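Food Service Basics, Unit 4: Setting Up a Tray Line
Notes by Karthik Mollah

Okay, so last time we got through portioning, and I promised we'd talk about the table itself. I love this part! Most slow lines I've worked on were slow before any food showed up – the trays were in one stack, the liners in another room, and everybody was reaching across everybody else.

My rule is to line first and fill second. Open your paper trays, press a liner into each one (get your knuckles right down into the corners) and spread them out so you can reach every one without leaning. Keep your baking tray beside them, handles clear. The big bin goes off to one side, and please pick a side and stick with it.
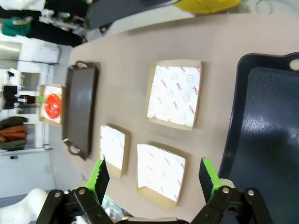

Printed liners are fun, by the way, and customers do notice them, but don't waste time turning the words to face the same way. Once the food is in, you'll hardly see them.

For next class, read page 31 and sketch your own table for an order of 24 trays with two people working. Pencil is fine – mine always gets erased at least twice.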